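Home | Style | Shop | Threads | About

Prudness Wardrobe, Oct 12, 2020

1/ Prudness is pleased to announce its fall character styling series. Each look adapts a storybook heroine for everyday wear.

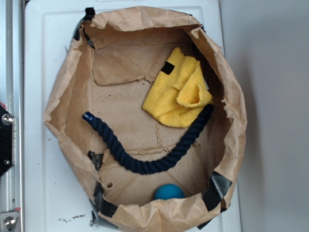
2/ The first look, Crichton, pairs a gray wool skirt with flat boots. All pieces are priced under $50.

3/ The second, Stustero, is built on one strong color – worn head to toe, with plain shoes.
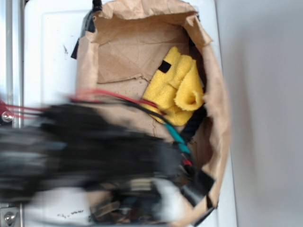
Yellow cloth in a brown paper bag.

4/ Readers may submit their own outfits until February. Entries are limited to 2 per person.
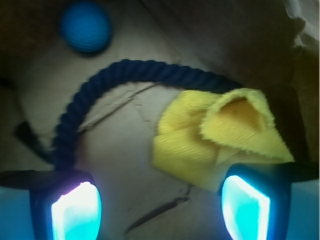
Creases and scuffs in the cardboard.

5/ Eight entries will be selected by our stylist, Tyson Bouchard.

Comments

Love the boots idea!

Please do a villain next.

Is the skirt available in petite?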